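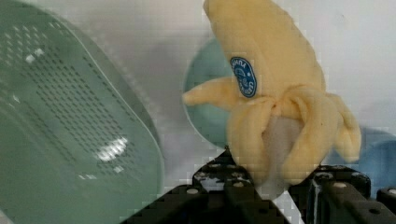 A plush banana, partly peeled.

How Does a Laser Tag Vest Know It's Been Hit?

By Flora Munro

You are crouched behind a barrel in the dark. Your vest is glowing green. You are being extremely sneaky, apart from the glowing. Then your vest buzzes, plays a sad little tune, and a voice tells you that you have been tagged by someone called DOOM PANDA.

You didn't feel anything. There was no ball, no dart, no splat of paint. So how does the vest know? And how does it know it was DOOM PANDA, and not your own cousin, who has been shooting at everything including the fire exit sign?

To answer that, we need to talk about your television.

The remote control in your house

Pick up a TV remote and look at the end that points at the TV. There is a little bulb in there, or a dark plastic window with a bulb behind it. When you press a button, the bulb lights up. You won't see it, because it shines with infrared, a kind of light that human eyes can't pick up. Your eyes can see red light, and infrared sits just past red, on the side where eyes give up.

The TV has an eye of its own that sees infrared very well. It can't see anything else, so it would be a terrible guard dog, but it is good at its one job.

A laser tag blaster is a TV remote that someone has put inside a space gun. That is a slightly disappointing thing to learn, and I'm sorry. I was 17 when I found out and I needed to sit down.

So is there a laser in it?

Sometimes, and sometimes there's only a bright colored light. Many arena blasters do have a small laser that makes the red or green line you see through the fog. It looks wonderful. In most systems it does none of the work. It's there so you can see where you pointed and feel important.

The tagging is usually done by the infrared bulb sitting near it. Behind the front of the blaster there is a lens, a curved piece of clear plastic or glass. Without the lens, the infrared light would spread out in all directions, like water from a garden hose with a thumb over the end. You'd tag half the room by sneezing. The lens squeezes the light into a narrow beam, so you have to aim.

Narrow doesn't mean as thin as a thread, though. The beam gets wider the farther it goes. Close up, it may be no bigger than a cookie. Across a big arena it can be wider than you are. That is why a person on a balcony who seems to be aiming at a pillar can still tag you, and why it's worth complaining about but not worth complaining about for very long.

Blinking in code

Now for the DOOM PANDA problem.

When you pull the trigger, the infrared bulb doesn't just switch on. It blinks in a pattern, very, very fast. Long blinks and short blinks stand for numbers, a bit like Morse code if the person doing the Morse code had drunk all the soda at a birthday party. The whole message is over in less time than it takes you to blink once.

A simple message might say: I am player 17. I am on the red team.

The sensor on your vest sees the blinking and passes it to a tiny computer inside. The computer checks the message. Is this player on the other team? If yes, you're tagged. Buzz, sad tune. If the message came from your own team, most vests ignore it, and your cousin's shocking behavior goes unpunished. Some arenas have a setting where you can tag your own side and lose points for it. Ask for that one if you want to find out who your friends are.

The blinking helps with another problem too. The world is full of infrared light. The sun pours it out, warm lamps give off plenty, and so does a toaster. If the vest reacted to every bit of infrared it met, you would be defeated by breakfast.

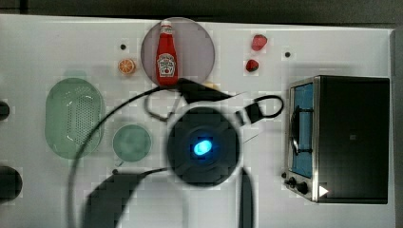

But toasters don't blink thousands of times a second in a neat pattern. The sensor is built to look for flickering at one special speed and ignore light that just glows steadily. It's like being able to hear your own name in a noisy cafeteria. All the other noise is still there. You just aren't listening to it.

Very bright sunlight can still cause trouble, which is one reason indoor arenas are dark. Outdoor laser tag uses stronger bulbs and bigger lenses. Another reason indoor arenas are dark is that they look much less exciting with the lights on. I once saw one at cleaning time and it was plywood, black paint, and one sock.

Where the sensors are

Look at a laser tag vest and you'll usually find sensors on the chest, the back, and the shoulders, each behind a see-through plastic cover. There is often one on the blaster as well. Outdoor players sometimes wear them on a headband.

The light has to reach a sensor for the tag to count. If the beam lands on your knee, you have a tagged knee and no one will ever know. This leads some players to a clever idea, which is to cover the sensors with their arms. Arena owners have already met this idea. In most places it's against the rules, and some vests have enough sensors that you would need to be an octopus.

Can light go around corners?

No. Light travels in straight lines, and a wall is a wall.

It does bounce, though. Some arenas put mirrors on the walls on purpose. Infrared bounces off a mirror just as ordinary light does, so you can aim at a mirror and tag someone who is hiding around a bend. You can also tag yourself, or at least try. Your vest will generally look at the message, see your own number, and politely say nothing.

Shiny floors and white walls bounce some light too. If you get tagged and can't work out how, check for something pale and smooth close by before you accuse anyone.

Why the fog?

You can't see a beam of light from the side. You only see light when it gets into your eyes, and a beam rushing past you isn't doing that. Fog is made of tiny drops of liquid floating in the air. When the visible beam hits those drops, a little light bounces off each one in every direction, including toward you. Suddenly there is a bright green line across the room.

Too much fog scatters the infrared as well and makes the blasters weaker. So the person running the fog machine has to be sensible, which must be hard when you have been given a fog machine.

Who keeps score?

In older systems, the vest remembered everything and you plugged it in at the end. In many newer ones the vest has a small radio, much like the one in a wireless game controller, and sends news to the main computer during the game.

Let's play a pretend game at a pretend arena called Serville. The Gruda team is green. The Risach team is red. A tag on the chest is worth 80 points. Tagging the other team's base, which is a flashing box with a bad temper, is worth 1,000. Every time you are tagged, you lose some points and your blaster goes dead for a few seconds, so you have to scuttle off like a crab.

At the end, the computer adds it all up and prints a sheet with your name, your score, and a list of who tagged you. My best friend at school, Heather Aitken, kept hers on the fridge for two years. It said 644. It was the lowest score of the day, but the paper didn't mention that.

Is it safe?

The infrared light from a game blaster is gentle, much like the light from a remote. The visible lasers in arenas are supposed to be weak ones too. Even so, you should never stare into any laser or point one at a face, and laser pointers from a drawer at home are not toys. Some are much stronger than their labels say.

The most common injury in laser tag is running into a wall. The second is running into someone who is also running into a wall. That's why the staff member keeps shouting "walk."

Try it at home

You can see infrared with a little help. Ask a grown-up if you can borrow a phone.

1. Open the camera. Try the front camera first, the selfie one.
2. Point a TV remote at the camera.
3. Look at the phone's screen and press a button on the remote.

With many phones you will see a whitish or purple light flickering on the screen. Look at the remote itself and it seems to be doing nothing at all. Some cameras have a filter that blocks infrared, so if you get nothing, try another phone, or new batteries.

Now try changing the channel by bouncing the signal off a wall or a mirror. See if it works through a sheet of paper, then a hand, then a glass of water. Try it while someone else is watching their favorite show. You will learn a lot about light, and then about running.

Words to know

Infrared: light just past red that people can't see.
Lens: a curved, clear shape that bends light.
Sensor: a part that notices something, such as light, and tells a computer.
Scatter: to bounce off in lots of directions.

Comments

mrs_halliday_room4: Read this with my class before our end of year trip. We tried the remote test on three phones and it worked on two. They are now all pointing remotes at each other.

Tobyyyy: my brother covers his sensors EVERY TIME and i am showing him this

Gran of Tobyyyy: I am also showing him this.

pixelnewt: What happens if two people tag you at the same time?

Flora Munro: Good question, pixelnewt. The two messages get mixed up, like two people shouting different phone numbers at you. The vest usually can't make sense of it and throws both away. You are safe until one of them shoots again, so I'd start moving.

pixelnewt: ok thanks. i was the one sock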